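Sorting mixed packaging: foam fruit nets, drinks cartons and yogurt cups
Home > Household > Waste and recycling
Asked in August, 2 replies

Teltance

We have a single bin in the kitchen and I am trying to sort what goes into it more accurately. At present everything from the table is put into one bag and sorted outside, usually badly.

Glass and newspapers are not a problem. The items I am unsure of are:

Foam nets from pears and mangoes (the soft stretchy sleeves)
Drinks cartons
Yogurt cups
Clear plastic cups with a label on them
Used tissues

The council leaflet has one line for "plastics" and does not mention foam. Do the nets count as plastic packaging? And does everything need to be washed? Collection is on Wednesday and I would like to get this lot right.

Climudell

Nets go in general waste. Rinse the rest.

Didenko

The reply above is correct for most areas but leaves out a few points.

Foam nets. These are normally expanded polyethylene. It can be recycled in principle, but the nets are very light and household sorting plants rarely recover them. Unless your council lists foam packaging by name, treat them as general waste. They can be reused first. I keep 20 or so flat in a drawer and use them over glasses and jars when packing a box. A torn one still works if it is doubled over.

Drinks cartons. Layered board and plastic, sometimes with foil. They do not belong with ordinary paper unless the council says so. Many areas have a separate carton bank. Empty, rinse, flatten, and put the cap back on if there is one.

Yogurt cups. Look for the number in the triangle, usually on the base. 5 is polypropylene, 6 is polystyrene. The first is widely accepted, the second often is not. Remove the lid. If there is a card sleeve, take it off and put it with paper.

Clear cups. Same check. A paper label can be left on if it will not peel.

Cans. Not on your list but you will have them. Rinse, do not crush flat if your area sorts mixed recycling by machine.

Tissues. General waste, always. The fibres are too short to be worth recovering.

Washing. A quick rinse in leftover dishwater is enough. Leave things upside down to drain for the evening before bagging, otherwise the paper gets soaked.

As for the single bin, sort on the table before anything goes in it. I do it in one go after supper and it takes 2 minutes. Ours before sorting:
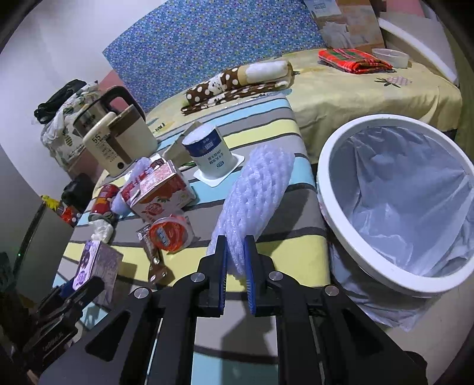

Foam nets, cartons, a can and cups, with the yogurt cup upside down.

From that table the nets and the tissue go in general waste and the can in metals. The plastic cups depend on the number. If you want a second container, the Andale stacking caddy holds 24 litres and fits under a standard worktop, but a cardboard box does the same job.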